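Sallora's next desktop chip keeps the old socket, but the memory controller is new

By Mirjam Pichler
12 January 2024
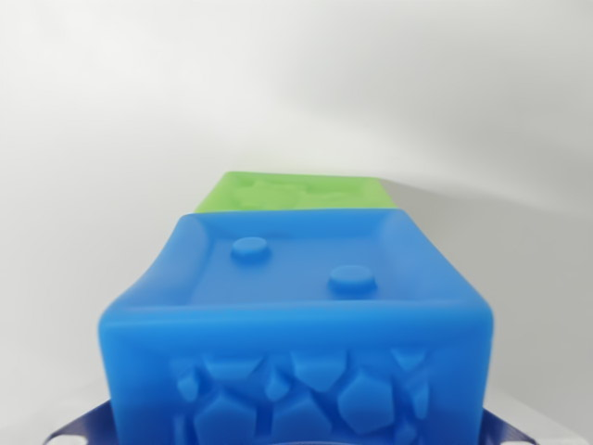
Blue block with a raised rim and two round studs.

Sallora will ship its next desktop processor, code-named Hakala, in February, and it will drop into the same socket as the current parts. Board makers have had firmware since late last year. Anyone who bought a midrange board in the previous round should need only an update and a restart.

The cores are a modest revision. Sallora has widened the front end and enlarged the second-level cache, and the company puts the gain at 9 percent in single-threaded work at equal clocks. The larger change sits in the memory controller, which has been redesigned from scratch and moved onto its own die.

"The old controller was the limit on every part we shipped in that family," says Lesego Steyn, who leads platform engineering at Sallora. "We could raise core clocks, and the extra cycles went into waiting on memory."

Moving the controller to a separate die adds a hop between core and memory. Sallora says a faster link more than covers the cost, with loaded latency down 10 percent against the current chips. Idle latency is slightly worse. Games that miss the cache often, one access at a time, may show little change – a point the company's slides pass over quickly.

Brisa Varela, a systems analyst at the test lab Curnon, has run an early sample on two boards. Her results put the largest gains in file compression and code builds, where many cores ask for data at once. In a 37-test suite, the sample lost to its predecessor only in a few short, lightly threaded jobs.

Power is the open question. The sample drew roughly 300 watts at the wall under full load, for the whole system, with no graphics card fitted. Varela expects that figure to fall with final firmware, which should park the link between dies when traffic is low. The sample kept it running at full speed at all times.

Older boards bring a further limit. Boards with four memory slots will run the new chip at the old memory speed when all four are filled. With two modules, the higher rate is available if the traces allow it, and Sallora leaves that decision to each board maker. Stitovine has published a list of supported models. Other vendors have not.

Hendrik Masilela, who buys workstations for an engineering firm, plans to hold off until the second firmware release. His current machines use four modules each, so the faster memory setting would mean replacing the lot.

Sallora has not announced prices. Review samples go out shortly before launch, with the eight-core part first and the larger models to follow.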